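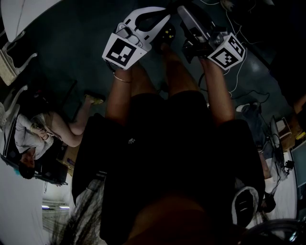
Black T-shirt, black shorts and a shoe with small yellow stars.

Is the reserve base allowed to say it's "neutral" on our land vote and then hand out flyers?

posted July 28, 2021 in Local Government & Elections

dornport_eastside

We have a special election coming up in Dornport on whether the city should lease the old rail yard parcel (81 acres) to the Skustard reserve depot for vehicle storage. The depot's public affairs office put out a statement in April saying it "takes no position on municipal ballot matters" and "has no role in local politics." Fine. I read it twice and believed it once.

Then last month there was an information night at the library. A person in uniform spent 30 minutes on a slide show about how many jobs the depot supports. The flyers on the table said "Keep Skustard Strong" and had no group name anywhere on them that I could find. When somebody in the audience asked if this was a campaign event, the answer was that it was "purely educational." The slides had the ballot measure letter on them!

I asked the city clerk and was told it isn't a city matter. I emailed the depot and got the April statement back, pasted in, with no other text. The paper printed the same statement again and apparently didn't ask anybody anything.

So is there a rule here, or is "we're neutral" just something they get to say? I'm not against the depot. I may even vote for the lease if someone will show me what the rent is. I just don't like being told there's no thumb on the scale while I'm looking at the thumb.

3 replies

old_precinct_9

Welcome to Dornport. They all do it. The school district was "neutral" on the bond too and my kid came home with a sticker. You won't get anywhere, vote no and move on.

paperwork_is_fun

You have two or three separate things mixed together and it helps to pull them apart, because each one has a different person who can answer for it.

First, the flyers. If they urge people to vote a certain way, then whoever paid for them may have to be named on them, depending on your state's rules and on how much was spent. "Keep Skustard Strong" doesn't say vote yes, and I'd bet that wording was picked with care. Get a copy, the whole sheet, front and back. If you don't have one, go back to the library and ask whether any were left behind. Your state or county elections office is the place to send it, and they should have a complaint form. The city clerk was probably right that it isn't hers to police, although she could have told you whose it was.

Second, the person in uniform. Military members generally aren't supposed to do partisan politics in uniform, but people stretch that rule in both directions. A ballot question with no party attached isn't the same as a candidate rally. Giving facts about a lease the depot itself would sign may be well within the job. Telling the room how to vote would be another story. What were the exact words? Your post says jobs slides and a measure letter. That smells a bit, I agree, but I wouldn't call it proof and neither will an inspector general.

Third, who ran the evening. Ask the library for the room reservation record. Ours in the next county gives them out on request, with the name of the group that booked. If the depot booked the room, that tells you something. If a contractor or a real estate outfit did, that tells you a good deal more.

For the depot, stop emailing public affairs. Their job is to send you the statement. Write to the inspector general's office for the command, stick to dates and wording, and attach the slides if you can get them. Also file a written records request with the city for anything the city and the depot have sent each other on the rail yard. That's where the rent figure will be, if there is one yet.

I wouldn't expect any of this to be finished before the election.

tristov_line_rider

I was at that library thing, back row. It wasn't as bad as described but it wasn't good. The speaker did say "I can't tell you how to vote" and then showed a map with the empty rail yard in red and the word "blight," so take that how you like. The flyers were already on the table when I came in and I didn't see who put them there. I'd be careful about saying it was the depot.

What bugged me more is the jobs number. The slide said 300 jobs "supported." I asked how many of those are at the depot now and would still be there if the lease fails, and the answer was they'd get back to me. They have my email. Nothing so far. The Nurmi warehouse folks promised 100 jobs on the same parcel years ago and it's still weeds.

The no side isn't clean either, by the way. Their mailer says the trucks will run all night, and I haven't found that in any document.

dornport_eastside

Thanks to the last two. I found a flyer in my tote bag, front side only is printed. Sending it to the county elections office and putting in the records request with the city this afternoon. The library says the booking was made under "community group," and the desk wants me to fill out a form to learn which one.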